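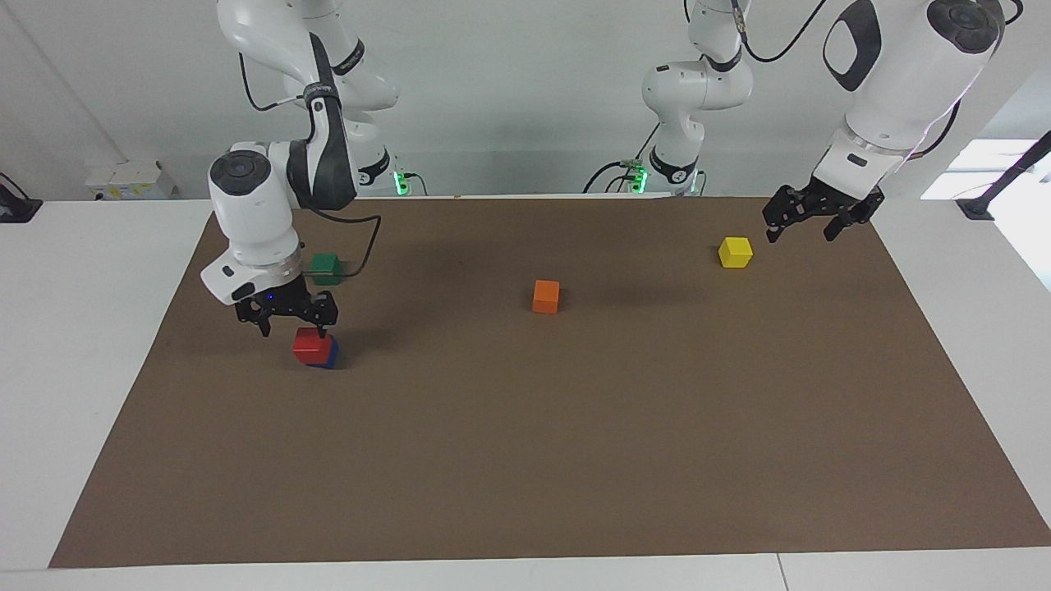
I pre-ordered the Nadège Carré memoir back in September, the same week the cover went up, so you can guess which way I was leaning before I opened it. I have been a fan since the first season of Cillesari, when she was the mean little sister with the bangs and maybe four lines an episode. The book is called Notwood, after the street she grew up on, and it does not go in order. She stacks one year straight on top of another that it has no business touching, like the red block sitting on the blue one up there, and then the green, orange and yellow ones are just out on their own and you have to work out how they belong. I loved that for the first 100 pages or so and then I started keeping a bookmark in the timeline at the back.

OK so, the childhood stuff. It's great! Her mom ran a dress rental shop and Nadège used to wear the prom gowns around the stockroom on Sundays when it was closed, and there's a whole bit about a sequined one she ripped and hid behind the water heater for two years. She writes the way she talks in interviews, fast and a little rude, and she is funny about being a kid who wanted to be looked at all the time. I read most of that part in the bath and let the water go cold.

Then comes the show, and if you are buying this for Cillesari gossip you'll get some but you will have to be patient. She names people when she has nice things to say and uses nicknames when she doesn't. "The Duke" is very obviously Lachlan Paewai (the horse thing gives it away, come on). They dated for most of season three and she gives it eleven pages, and four of those are about his dog. My friend Tiruwork read my copy after me and thought that was classy. I thought it was a bit stingy. You can't put a man on the back cover and then give me his dog. 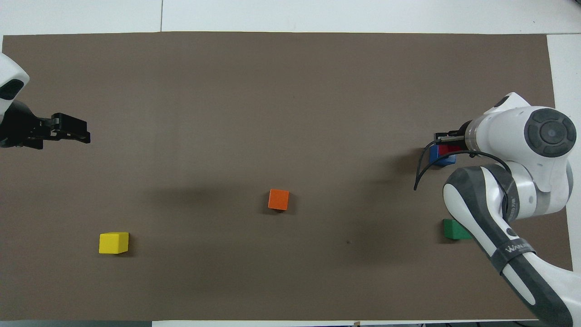
The middle is where I got stuck. There are three chapters on Flunden, the perfume, and I say this as somebody who owned two bottles of Flunden and wore it to my own wedding. I don't need to know how the cap was redesigned. I don't need the lunch where they picked the cap. She obviously worked hard on it and got pushed around by men in nice jackets, and there's a good angry story in there about signing away her own name at 22, but it's buried under a lot of meetings. I skimmed. If you skim too, slow down again when she gets to the airport in Helsinki, you'll want that part.

The best chapter in the whole thing is the one about Soudabeh Taheri, her makeup artist and pretty much her only friend for the bad years. Soudabeh drove her to the hospital, sat with her, told the photographers outside she was a nurse, and never sold a word of it to anybody. Nadège doesn't dress it up at all. I cried on the bus and a teenager offered me a napkin from a burger bag.

A few practical things. The hardcover is 692 pages, which sounds nuts for somebody who turned 40 last spring, but the print is large and there are two sections of photos. The photos are mostly ones fans will already know, the yellow dress, the Pitkänen commercial with the snow, the haircut. I was hoping for more from the family albums and there are only a handful. The paper is thin enough that you can see the next page coming through. My dust jacket tore at the top corner on day two, and I'm not rough with books.

I tried the audiobook as well, from the library, and she reads it herself. She does voices! Her impression of her mother is worth the wait list, and she laughs for real at the water heater story and they left it in. The Flunden chapters go down easier too, I did them while folding laundry. The one thing you lose is the timeline, and with all the jumping around I did get confused a couple of times about which husband we were on.

So I'd say get the audio if you're a casual fan and the hardcover if you have a shelf for this kind of thing, like me. Setareh Nazari's biography of her from a few years ago is still better on the court case, with actual dates, and it's half as long. Notwood barely touches the court case. I assume a lawyer had something to do with that.

Four stars. It would have been four and a half with one perfume chapter. I'm lending mine to my sister next, minus the jacket.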